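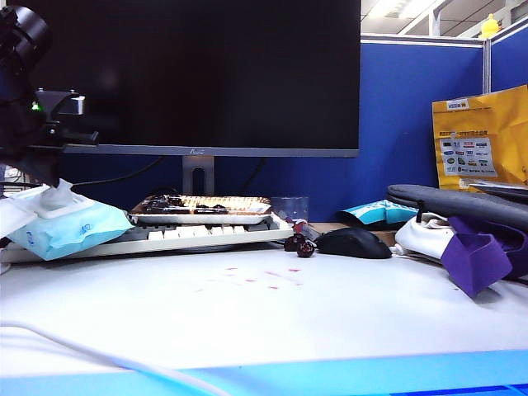 Kamonchanok Paisan wrote to us after the December notice to say that the rule about bags was the only one she had ever needed reminding of, and that she would sooner have a hook at every desk than another circular.

Her letter has been passed to the furnishings office. Hooks are to be fitted in the east bays first. Until then, personal bags, sleeves and outer clothing may be kept against the partition at the back of the desk, as with the yellow paper bag and grey laptop sleeve at this workstation, so long as the monitor stand and its cables are left free.

## Food and Drink at the Desk
Braltbridge Office, Workplace Services
Revised 5 Jun 2005

This guidance concerns eating at shared desks in the Braltbridge building. The building has 300 desks on two floors, of which 40 are shared between teams, and the guidance applies to all of them. It does not forbid food. Staff who work through the lunch period, or who take a late delivery from the kitchen on the lower floor, are welcome to eat where they sit, provided that the desk is fit for the next person by the end of the working day.

Cherries and other soft fruit are at their best in the coming weeks and are the most frequent cause of marks on pale desk surfaces. Baked goods are less trouble to the desk but leave crumbs between keys, where a cloth cannot reach them. Kyu-ri Wi has revised the cleaning section accordingly, and the former paragraph on tea has been moved to the kitchen notice.
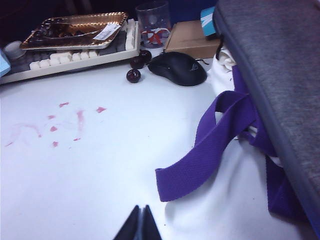 How soon should a fruit stain be wiped from a white desk?

At once where possible, with a damp wipe, working from the outside of the mark towards the middle so that the colour is not carried further across the desk. A second, clean wipe should follow. Marks that remain after two attempts are to be reported to Workplace Services, who keep a suitable cream cleaner in the Ha store on the ground floor. Scouring pads must not be used.

Pinkish-red marks of this kind, with small drops and a longer streak, are easily spread by a sleeve. Cherries are best kept in a bowl or on a folded paper napkin, and drinking glasses placed well back from the keyboard — though within easy reach.

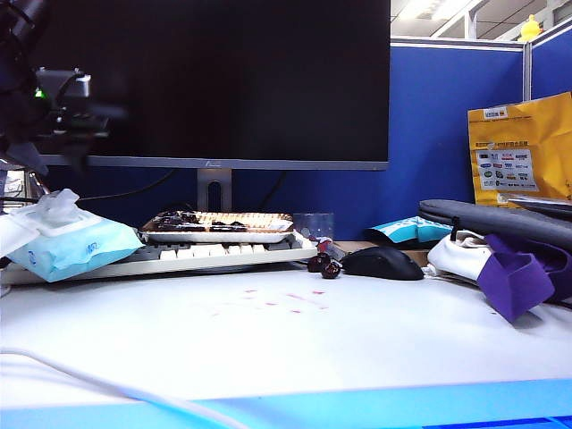

*Pastry tray, wipes and two cherries, shared desk, Braltbridge.*

A tray set on top of a keyboard takes up no extra room, but it presses on the keys and should be moved to the open desk before eating. The keyboard should be switched off or unplugged before it is cleaned. Loose crumbs are brushed out with the keyboard tilted, and the keys are then wiped with a cloth that is barely damp.

Wet wipes are supplied on request. The lid of the pack should be pressed shut after each use, as an open pack dries out within a short time and accounts for much of the present waste. Used wipes go in the general bin and never in the paper sacks.

### Supplies and contacts

- Wipes: Sanine brand, issued by the pack from the Ha store. The current order is for 500 packs and is expected to last until December.
- Paper napkins and small bowls: kitchen, lower floor.
- Desk hooks and partition fittings: furnishings office, using the Kakis request form.
- Keyboards that no longer respond after a spill: Workplace Services, extension 7. The keyboard should be left unplugged and turned face down on a towel.

Comments on the revised guidance may be sent to Kyu-ri Wi at the Workplace Services desk.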